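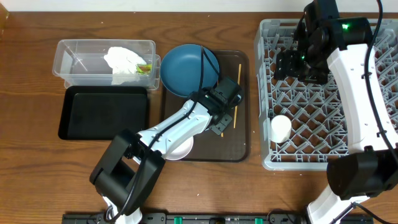 Tray with a blue plate and chopsticks, sponge in the box behind

Brivden Music Forum > Festivals > Voyle: are we really meant to believe 1200?

mabli_c
Posted 09:14
So the Voyle organisers have put up their review of the weekend and the headline is "1200 through the gates". I was on the side door for most of it and I don't believe a word. The church hall holds a couple of hundred if you take the pews out, and they didn't take the pews out. The yard was half empty until Burkov came on. Where were the rest, in the river?
I had a good time, before anyone starts. I just don't like being told I was in a crowd when I wasn't.

slowhand_rosser
Posted 09:40
It'll be wristband scans. Every time you go out for chips and come back in, that's another one of you. I went out for chips a lot.

Yaowalak S
Posted 10:02
Are they claiming 1200 people or 1200 admissions? Those are different things and the review says "through the gates", which could be either. I'd want to see the wording on the grant form before calling anybody a liar.

mabli_c
Posted 10:11
Nobody said liar. I said I don't believe it.

Yaowalak S
Posted 10:13
Fine. But you can see how it reads.
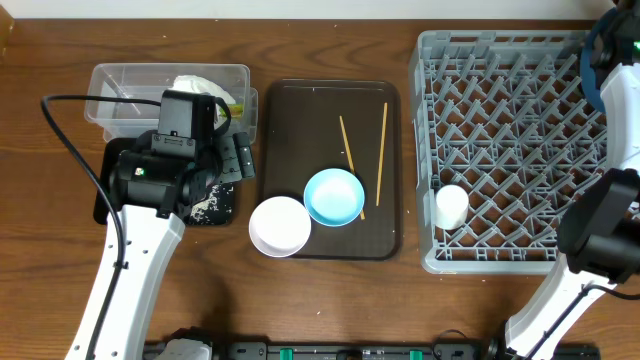

Anyway, the bit that bothered me more was the line about "33 acts across the weekend". I have the running order on my fridge and I make it 23, and that includes the school choir and the man with the hurdy-gurdy who played while they mended the PA. If the workshops are in there as acts, they should say so. I went to the ukulele one. It was a lesson. I would not call it a set.

Iker G
Posted 11:27
I'll stick up for them a bit. I played the late slot on the small stage and there were open floor spots before us that never made the printed order. You could get to 33 that way without fiddling anything. We were paid on the night, in full, and I can't say that of bigger festivals than this.
Also the sound was good! Small stage, decent monitors, an engineer who listened. I'd take that over an honest headcount.

slowhand_rosser
Posted 11:35
You could have both.

Morfudd P
Posted 12:50
Been going since it was a Sunday school outing with a fiddle, so forgive the grumble. The headcount doesn't keep me up at night. Medivano does. The tickets used to be sold over the counter at the post office and now it's all through them, with a booking fee, then a "delivery" fee for something I printed out myself on my own paper. And the review says the new system was "warmly received". By whom? I stood in that queue in the rain and heard nothing warm.

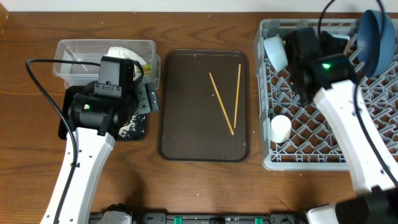

What I'd like to know is who asked for it. There was a questionnaire in March and the only ticket question on it was whether we'd pay more for a weekend pass. I said no. I expect most people said no. Then the weekend pass went up, and I'm told this is "in line with feedback". You can be in line with feedback and facing the other way, I suppose.

Iker G
Posted 13:08
The scanner was down for the first hour, to be fair to Medivano, and that was the signal in the valley. Same thing happens to card machines at every gig up there.

Morfudd P
Posted 13:15
Paper doesn't need a signal, Iker.

mabli_c
Posted 13:31
And if the scanner was down for the first hour, how is the 1200 a scan count? They waved everyone in. I was one of the people waving.

slowhand_rosser
Posted 13:44
Right, that does for my chips theory. So it's a guess.

Yaowalak S
Posted 14:20
Or it's tickets sold, day tickets and weekend ones added together, with a weekend pass counted as 2. That's how the last place I worked for did it and no one thought it was odd. I'm not saying it's right. I do think people here decided it was a con and went looking for reasons afterwards.

mabli_c
Posted 14:26
I decided it was a con after looking at an empty yard for an afternoon.
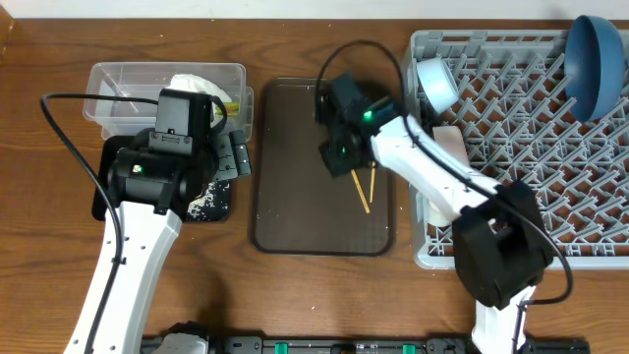 Brown tray and grey dish rack on the table

Iker G
Posted 16:05
Has anyone just emailed them?

Yaowalak S
Posted 16:12
I have now. Asked for people or admissions, and whether open floor spots count as acts. Will post whatever comes back.

Morfudd P
Posted 16:30
Ask about the delivery fee while you're at it.

slowhand_rosser
Posted 17:02
If they answer I'll buy a weekend pass — my money's on a link to the review.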